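Squeaky desk chair? Mine drove me nuts all January, so I finally got down on the carpet and looked under the seat. I'd never once cleaned under there!

Wipe the shell with a damp cloth first, then use an old toothbrush around the bracket and the collar – dust loves those spots. 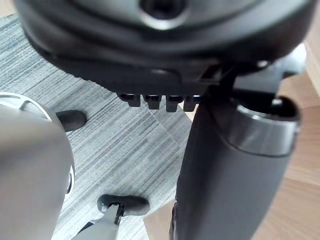

Under the seat: bracket, column and the grey collar.

Snug up any screws you can reach (just snug, don't crank) and give it 2 minutes of bouncing to test.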